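So my part of the project was the grippers, and I have to say I got the fun half! Keyvan Mohammadi did the controller code, and I got to sit there swapping fingers on the arm and watching it try to pick up pretend groceries.

## What I compared

I had two sets of fingers, the stock hard ones and a softer pair we nicknamed Ludlow (long story, ask Keyvan). Each set got 80 tries, 4 speeds, same controller settings.

The hard fingers were great on anything stiff but kept shoving the bread away before they closed — super annoying to watch. Slowing the approach helped more than squeezing harder, which surprised me, and I wish I'd tested that in October before I spent ages on grip force.

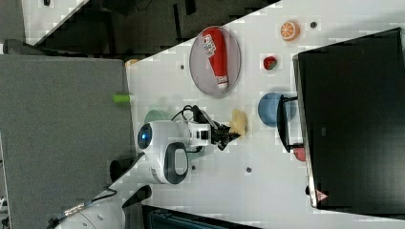

The soft pair was kinder to the bread but let go of the ketchup bottle a lot, mostly when I grabbed it near the cap (my fault, I picked the grasp point). Beatrice Mbwambo thinks a wrist camera would fix that, and I'd love to try it! For now I'd keep the hard fingers and run them slow. All 341 lines of my log are in the shared folder.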